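The shelf test

Purgate wants to rent a tidying robot to ordinary families. We lived with one for most of August.

By Salma Slaoui
9/15/22

In my apartment there is one shelf that decides what kind of day it is. If the toys are on it, my son can find his things in the morning and we leave in time. If the toys are on the floor, we don't. So when Purgate offered me its home robot on a trial, I did not ask if it could cook or fold shirts. I asked if it could keep the shelf.

The product is called Kendero. It is a rolling base, a column that goes up and down, one arm, and a head that carries the camera. Purgate does not sell it to private homes at the moment. You rent it, with the service included, for 96 dollars a month after a setup visit. If at the end of the second year you want to keep it, the remaining price is 3238 dollars. A version with a longer arm, meant for people with high cabinets, ends at 3529 dollars. I tested the shorter one.

The setup visit took a whole morning. Ismail Ait Brahim, the installer for our area, arrived with two cases and a roll of floor tape, which he used to mark the place for the charging dock. He then pushed the robot by hand through every room, slowly, like somebody who walks an old dog. After this he asked me to show the machine what a good day looks like. I was not ready for this question. I had cleaned for the visit, of course, but I had cleaned the kitchen.

The idea is simple enough. You put a piece of furniture in the state you would like, you give it a name in the app, and Kendero looks at it from several heights. Later, when you ask for a tidy or when the schedule begins, it goes to look again and compares. What is missing, it searches for on the floor in that room. What is extra, it moves to a place you choose for extra things. Purgate calls these saved states "pages," and the rental includes 63 of them. I used eleven and I had to think hard to find the last three.

The head rises above the furniture and looks down, and in the app you can open the picture it works from. I found these pictures more useful than the reports. The report said "toy shelf, good match." The picture let me see which toy was where, and that is the thing my son wanted to know before bed.

Wire shelves are a known difficulty for robots in this price class. The camera sees the upper shelf, and through it the second one, and below that a part of the third, all in the same view. A cheaper machine, the Surkley I tried last year, took everything for a single pile and gave up. Kendero deals with it better. It understood on the first day that the fabric basket was on top and the plush animals were below. It made a mistake with the two grey figures, which it saved as one object, and I had to separate them in the app with my finger. After the correction it did not confuse them again.

Picking up is slower than I had imagined. A soft toy takes the arm a little less than a minute from floor to shelf, if the toy is lying alone. Boxes are worse. A thin box that should stand upright between two others is a real problem, and Kendero often placed it flat in front and sent me a message asking for help. I respect this. The Surkley never asked for help in its life, it only pushed harder.

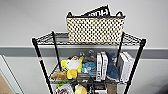 The toy shelf from the height of the head, with the polka-dot basket on top and the yellow plush on the second level.

There is also the question of the basket. Kendero can put things into an open basket very well, but it cannot take out one thing from the middle of many. For my magazines this is fine. For a basket full of small building pieces it means that the robot will fill it and a human will empty it, and probably this was already the arrangement in your house.

Noise is low. The column makes a small whine when it goes up, and the wheels are quiet on a wooden floor, less so where the floor meets the tiles in our hallway. The battery lasts through a full tidy of three rooms. On carpet I would expect less, but I don't have carpet and I could not test it.

About privacy, I read the contract two times, the second time with a dictionary. The pictures stay on the dock unless you send one to the service team. I sent two. Both times I received a reply on the same day, and one of the replies was helpful. You can close any room with a switch in the app, and the robot stops at the door. I closed the bathroom and, in the second week, my own bedroom, for no special reason except that I liked to have a room where things can lie as they want.

What I would change: the app is too eager. It sends a message when a tidy starts, when it ends, and when it has been a long time without one, and this last message felt like my mother. The names for pages are limited to twelve letters. And the extra-things place should be possible to have in each room. With only one for the whole apartment, we found socks, a comic and a bicycle pump together on the same chair.

Purgate says that an update for upright boxes is coming, made with a gripper company named Rathnayake, and that present renters will receive the new fingers without paying. If this happens as promised, my biggest complaint is gone. I would not rent on the promise alone.

Would I pay the 96 dollars? For a family with two or three small children and no time, I think yes, for a year, and then look again. For us, with one child who is starting to put away his things in order to race the robot, the answer is less clear. Ismail came back at the end of the month to collect the cases. My son helped him to peel the tape from the floor and asked to keep it.

Kendero home robot, from Purgate. Rental 96 dollars a month, setup visit and service included. Purchase after two years 3238 dollars, or 3529 dollars with the long arm.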